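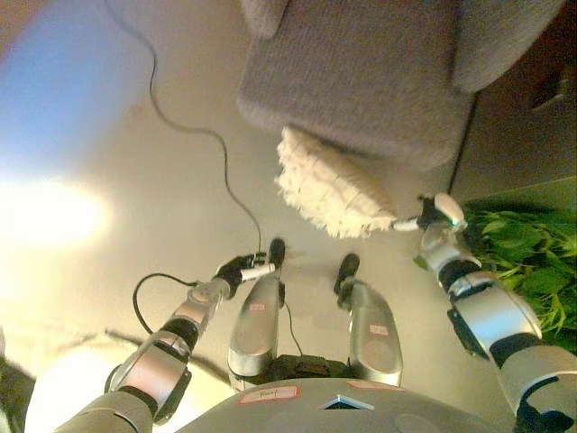
How to Oil and Wash Dry, Color-Treated Hair at Home

By Renu Agarwal

My hair was colored twice last year, and by the end of summer the last few inches felt like straw. I didn't want to cut it, so I went back to the oiling routine I grew up with and changed a few parts to suit hair that has been bleached. I do it once a week. The whole thing takes an evening, but most of that is waiting.

It suits hair that is dry, rough or frizzy from color, heat or sun. If your scalp is flaky, itchy or sore, see a doctor or a pharmacist first. Oil can make some scalp conditions worse.

What you need

Plain coconut oil or sweet almond oil
A wide-tooth comb
An old cotton T-shirt
A shower cap
A mild shampoo without a strong scent
A conditioner made for dry or colored hair
A small bowl and a larger bowl of hot water
Four hair clips

I use the Sengar almond oil because the shop near me carries it, but any plain oil will do. Check the label and skip anything where the first ingredient is mineral oil or a silicone. Those coat the hair and take two or three shampoos to get out, and all that washing undoes the work.

If you have never put a particular oil on your skin, dab a little inside your elbow and leave it overnight. Almond oil is a nut oil, so leave it out completely if you or anyone in the house has a nut allergy.

Step 1. Detangle

Start with dry hair. Comb the ends first, a couple of inches at a time, and work up toward the roots. Hold the hair above the knot with your other hand so the comb doesn't pull at the scalp. Hair that has been bleached stretches and snaps easily, so if a knot won't move, put a drop of oil on it and pick it apart with your fingers.

Step 2. Warm the oil

Put two tablespoons of oil in the small bowl and stand it in the hot water for five minutes. That's enough for hair just past the shoulders. Short hair needs one tablespoon. Don't use the microwave. It heats oil unevenly and you can burn your scalp. Test a drop on the inside of your wrist, and if it feels hotter than bath water, let it sit.

Step 3. Section and apply

Part the hair down the middle, then from ear to ear, and clip up three of the four sections. Take the loose one and smooth oil over the bottom half with your palms. The ends are the oldest and driest part, so they should get most of it. Do the other three sections the same way.

Only when the lengths are done should you use what is left on your fingertips for the scalp. If your roots get greasy by the second day, leave the scalp out. I do mine in winter and skip it in summer.

Step 4. Massage

Skip this if you left the scalp out. Otherwise use the pads of your fingers, not the nails, and move the skin in small circles. Go from the hairline to the crown, then from the nape up. Three or four minutes is plenty. Don't rub the hair itself back and forth, or you'll be combing out knots again.

Step 5. Cover and wait

Twist the hair up loosely, clip it, and put the shower cap on. Wrap the T-shirt around the cap to keep it warm and to catch drips along the neck. Leave it for an hour. I used to sleep in it, and all I got was an oily pillowcase and a row of pimples along my forehead. One hour does the same job on my hair.

Step 6. Shampoo

Put shampoo on before you wet your hair. It sounds backward, but shampoo grips the oil better when there's no water in between. Work a palmful through the roots, then add a little warm water at a time until it lathers. Rinse well.

Feel the hair behind your ears and at the nape. Those are the spots that stay oily. If they still feel slick, shampoo just those areas again. Let the suds run down through the ends without scrubbing them.

Step 7. Condition

Squeeze out the water and put conditioner on from the ears down. Comb it through, wait three minutes, and rinse with cool water. I have been using the Dralico one for colored hair. The 300 ml bottle lasts me nearly two months. Their 800 ml size costs less per wash, but the pump on mine jammed and I ended up pouring it into a jar.

Step 8. Dry

Press the water out with the T-shirt. A bath towel is rougher and lifts the surface of the hair, which makes frizz worse. Let it air dry if you have time. If you need the dryer, wait until the hair is mostly dry and use the low setting, with the nozzle pointing down the length.

How often

Once a week for the first month, then every other week if the ends feel better. Fine hair may do best with every other week from the start. If your hair goes limp or looks dull a day after washing, you're using too much oil. Halve it next time.

Coloring and oiling

Leave at least three days after a color appointment before you oil. Deepak Malhotra, who colors mine at the Borkencombe salon, also asks me to come in with no oil in my hair, so I stop a week ahead. Coconut oil can make fresh toner fade faster on very light blonde. On dark brown I haven't noticed any change.

What it won't do

Oil won't join split ends back together. It makes them lie flatter for a few days, and then they split further up. I had an inch taken off in October and the rest has been much easier to comb.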